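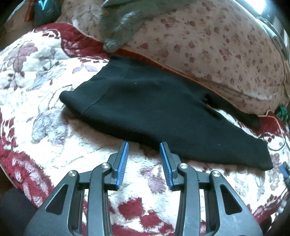 Abschnitt 9: Das Bett als Arbeitsfläche – dunkle Hosen, Keilkissen und Steppdecke

Dieser Abschnitt der Fundum-Anleitung gilt für Zimmer, in denen kein Tisch für die Wäsche vorhanden ist. Man arbeitet dann auf dem Bett, über das meistens eine Plüschdecke gelegt ist. Bitte lesen Sie zuerst den ganzen Abschnitt und beginnen Sie danach.

Stand der Anleitung: 2018-04-27

Sie brauchen:
eine Fusselrolle oder eine weiche Kleiderbürste
ein sauberes, trockenes Baumwolltuch
einen Wäschekorb oder ein freies Regalfach
gutes Licht, am besten vom Fenster

9.1 Die Unterlage vorbereiten

1. Nehmen Sie alles vom Bett, was nicht gefaltet oder gelagert werden soll.
2. Ziehen Sie die Plüschdecke glatt. Sie muss nicht perfekt liegen, aber große Wellen machen das Falten schwierig.
3. Streichen Sie mit der flachen Hand einmal über den Flor, immer in dieselbe Richtung.
4. Lose Haare und Fasern nehmen Sie mit der Rolle ab.

Achtung: Eine neue Plüschdecke verliert in den ersten Wochen viele Fasern. Wenn sie hell ist, sieht man diese Fasern auf schwarzem Stoff sofort. In diesem Fall legen Sie das Baumwolltuch zwischen Decke und Kleidung.

9.2 Schwarze Hosen falten

1. Prüfen Sie, ob die Hose ganz trocken ist. Der Bund und die dicken Nähte trocknen immer zuletzt.
2. Legen Sie die Hose flach hin, mit der Vorderseite nach oben. Der Bund zeigt von Ihnen weg.
3. Fassen Sie den Bund an beiden Seiten und ziehen Sie ihn leicht auseinander. Eine umgeklappte Ecke am Bund wird jetzt geöffnet, später kommt man schlecht daran.
4. Streichen Sie jedes Bein vom Schritt zum Saum aus. Nicht ziehen, nur streichen.
5. Suchen Sie nach hellen Fusseln. Einzelne Fusseln nimmt man mit dem Finger ab, bei mehreren verwendet man die Rolle.
6. Legen Sie ein Bein genau auf das andere. Die Säume sollen aufeinander liegen.
7. Schieben Sie den Zipfel, der im Schritt entsteht, nach innen.
8. Falten Sie die Hose einmal in der Mitte und dann noch einmal.

Hinweis: Elastische Stoffe rutschen auf dem Flor. Halten Sie in diesem Fall mit einer Hand den Bund fest und arbeiten Sie mit der anderen.

Hinweis: Hosen mit gebogener Naht unter dem Bund lassen sich oben nicht ganz gerade falten. Das ist kein Fehler. Die Naht soll nur nicht geknickt werden.

9.3 Keilkissen und Steppdecke

Ein Keilkissen aus Schaumstoff braucht Platz und darf nicht gedrückt werden. Auf dem Bett bekommt es seinen Ort vor der gefalteten Steppdecke, so bleibt die vordere Hälfte für die Kleidung frei.

1. Falten Sie die Steppdecke so, dass die dicke gefaltete Kante zu Ihnen zeigt. Wenn die Decke eine farbige Einfassung hat, soll diese gerade verlaufen.
2. Bürsten Sie das Keilkissen ab, wenn der Bezug dunkel ist.
3. Legen Sie das Kissen auf die Seite, mit der Länge an der Steppdecke entlang.
4. Kleine schwarze Wäschestücke darf man für kurze Zeit zwischen Kissen und Steppdecke legen. Vergessen Sie diese nicht beim Aufräumen, sie sind dort schwer zu sehen.
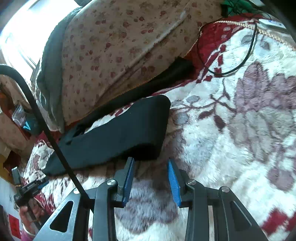

Aus dem Haus in Fornaddale kam der Einwand, man solle das Keilkissen lieber stellen als legen, auf der Seite liegend nehme es zu viel vom Bett weg. Außerdem rolle man dort die Steppdecke und falte sie nicht, das gehe schneller.

Wir haben beides probiert. Auf einer festen Matratze steht das Kissen gut, auf einer weichen kippt es um, sobald man sich am Bett anlehnt. Das Rollen der Steppdecke ist erlaubt, wenn sie am gleichen Tag wieder benutzt wird. Für die Lagerung im Schrank bleiben wir beim Falten.

9.4 Aufbewahren

1. Gefaltete Hosen kommen mit dem Rücken nach vorn in das Fach. Im Regal Ríos passen sie quer, im schmaleren Modell Ukham nur längs.
2. Die Steppdecke kommt nach unten und das Keilkissen obenauf, nie umgekehrt.
3. Die Plüschdecke wird nach der Arbeit ausgeschüttelt, am besten im Freien.

Vorsicht: Schaumstoff nicht an die Heizung lehnen und nicht in die Waschmaschine geben. Nur der abnehmbare Bezug wird gewaschen, nach den Angaben auf seinem Etikett.

9.5 Pflege der Unterlage

Bürsten Sie die Plüschdecke alle 14 Tage gegen den Strich und danach mit dem Strich. Nach dem Waschen trocknet sie hängend. Den Trockner verwenden Sie nur, wenn das Etikett es erlaubt, und bitte ohne dunkle Kleidung in derselben Trommel.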